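Remote Demonstration Program Moves to the Second Floor Lounge

The Drarberg office has completed the first stage of its remote demonstration program, under which staff members guide a robot arm through everyday tasks so that the recorded movements can later be used for training. The work is carried out jointly with Liang and is scheduled to continue through the spring.

During the first stage, all sessions were held in the workshop at fixed benches. Beginning in March, sessions are also being held in the second floor lounge. The move was requested by the project office, which wished to include ordinary furniture, carpeted floors and changing daylight in the recordings. Tasks recorded at a bench had produced good results at that bench and noticeably weaker results elsewhere.

Operators may demonstrate a task in one of two ways. In hand guidance, the operator takes hold of the arm and leads it through the motion. In remote control, the operator works from a separate station and directs the arm with the Plinex controller. Both methods are permitted in the lounge, and operators are asked to record which method was used at the start of each session. The two methods should not be combined within a single demonstration.

The current task set consists of short tabletop exercises: placing an item in a bowl, taking it out again, and moving the bowl from one side of the table to the other. Each operator is scheduled for 30 demonstrations per session, with a break after the first 22. A demonstration in which the item is dropped should be kept and marked as incomplete. Operators should not repeat it under the same number.

New operators attend an introductory session lasting 50 minutes before they are placed on the schedule. The session covers the emergency stop, the starting position of the arm, and the proper pace of movement. Experience from the first stage suggests that most new operators move too quickly. A steady pace with few corrections is preferred, even when the demonstration takes longer as a result. Places in the introductory session are limited to 6. 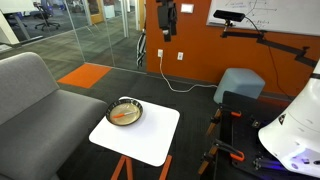

A bowl with an orange-capped marker or pen on the side table in the lounge area.

Staff members who use the lounge for meetings are asked to consult the booking sheet beforehand. The area remains open to all employees when no session is scheduled. Furniture may be used as usual and need not be returned to any particular position, as variation in the layout is part of the program. Cables and clamps should be left in place. Notes on the whiteboard should not be erased without first checking with the project office.

A second task set is being prepared by Pondalska and will involve opening and closing small containers. Employees who wish to take part as operators should submit their names to the project office by Monday. No technical background is required, but supervisor approval is needed for sessions held during regular working hours.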